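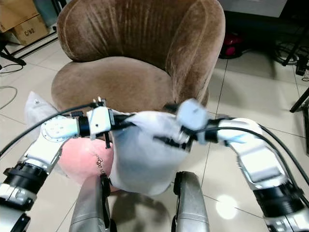
# Floor load approval for a timber display at a building products fair

**Asked by Busisiwe Kruger, 6 February 2026**

Our company, Gashaw, manufactures laminated timber columns and will exhibit for the first time at a regional building products fair in October. The stand is a raw space booth in the upper hall. We intend to show one full-size column and beam connection, mounted on a steel base plate. The assembled display weighs 1184 pounds, and the base plate measures 2 feet by 2 feet.

The exhibitor manual gives a permitted floor load for the upper hall "per square foot, uniformly distributed" and states that concentrated loads require separate approval. The form provided has a single field for total weight. I would be grateful for guidance on the following points:

- Is the load calculated over the area of the base plate or over the whole booth?
- Must the calculation be signed by a licensed engineer, or is a statement from the manufacturer sufficient?
- Does the weight of the forklift used during move-in need to be declared as well?

Our stand builder, Trakix, has replied that this is "normally not an issue," but has not put anything further in writing.

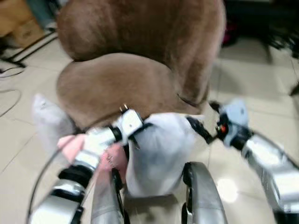
## Answers

### Answer from Damir Kos (accepted)

The load should be calculated over the area actually in contact with the floor. With the dimensions you have given, that area is four square feet, and the result is 296 pounds per square foot. Please compare this with the figure in your manual before taking any other step. Many upper halls are rated well below that value, and a hall manager will be entitled to refuse the display on arrival if no approval has been issued.

The usual remedy is a spreader platform. A stiff platform placed under the base plate distributes the weight over a larger area. Stiffness matters here: a single sheet of thin board will bend under the plate and carry very little of the load to its outer edges. Two crossed layers of framing with a structural deck are commonly accepted. The weight of the platform itself must be added to the total.

Regarding the signature, practice differs between venues. Where the display is taller than a person and stands free, the organizer will in most cases request a signed calculation covering both floor load and overturning. I would recommend commissioning both together. Visitors lean on columns, and the reviewer will ask what horizontal force was assumed.

The forklift is ordinarily declared by the official handling contractor. If Trakix intends to bring its own equipment, the axle loads must be submitted separately — this is frequently overlooked, and the loaded front axle may well be the governing case for the route from the freight elevator.

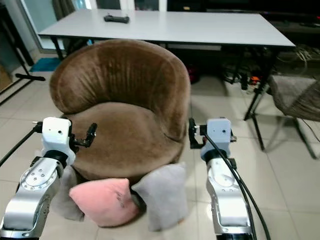 Please also confirm the rated capacity of that elevator and its door dimensions. A column that the floor can carry is of little use if it cannot be delivered to the hall.

### Answer from Nermina Nedeljković

Ask to be moved to the ground floor. We did so and the matter was closed within a week.

### Answer from Anahera Mahuika

I agree with the accepted answer and would add one point concerning timing. Our own submission was returned once for a missing drawing, and the second review took 18 days. The drawing must show the position of the base plate in relation to the booth boundary and to any service ducts in the floor. Duct covers generally have a lower rating than the surrounding slab, and a platform may not bear on them without consent.

**Comment from Busisiwe Kruger:** Thank you. The manual does mention duct covers, in an annex I had not read. I have requested the duct plan from the organizer and asked Trakix for the axle loads in writing.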